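Subject: Re: [oldhouse-talk] Stair landing – varnish or oil?
Date: 28 Aug 2024

Hello all,

Thank you for the answers to my first question. I attach one view of a landing in similar colors.
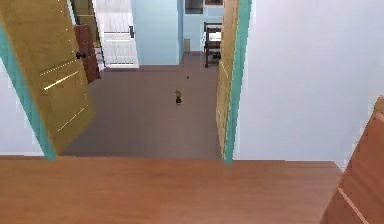
*Rendered view: wooden landing, teal-green door frame, yellow door.*

An earlier message in this thread said:

> We used hard oil on our stairs at Cullinane and I would never go back to
> varnish. You can repair one step in an evening. With varnish you must sand
> the whole flight or the patch will show. How old is your finish, and do you
> know what is under it?

The finish is old and I do not know what is under it. I rubbed a small place behind the top step with alcohol and it became sticky, so I believe it is shellac. Is this test enough? On the Tatunus forum they write that oil will not go into wood which had shellac before, unless it is sanded very well.

I also asked for two prices. Skusik wants 871 for sanding and three coats of varnish, and we cannot use the stairs for 48 hours after the last coat. This is difficult for us, the only bathroom is upstairs. Stastamano asks 300 for the sanding only, and I would do the oil myself, every second step, so that we can still go up and down.

I prefer the second way, but I have never oiled a floor. My questions are:

- Is 120 grit fine enough for the last sanding, or must I go higher?
- How long do you wait between coats when the house is cool? I would start in October.
- The stairs have 6 steps that creak. Should I fix them before the sanding – or does it not matter?

Thank you for your patience with my English.

Best regards from the upstairs bathroom side of the house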